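Visit report: Proveo open day, Okarano hall

Two of us went to see the planning and perception software. Most of our time was spent at the picking table.
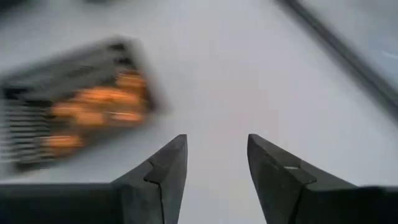
Perception

Katalin Veres took us through the grasp finder. It segments the orange items in the gray tray and scores each one for reach. Blurred views get a low score, and the planner asks for another view before it moves. The model was trained on 1,000 labeled views.

Planning and tooling

The planner tries 19 candidate paths per pick and drops any that bring a finger too near the tray wall. Every run is logged and can be replayed offline. We asked about licensing and were told to check back in October.

Comments (3)

Imre Barta: Does the replay tool read Flillenano logs?

Katalin Veres: Yes, from build 521 on.

bognar_fan: Wish I had gone. Was the wrist calibration shown?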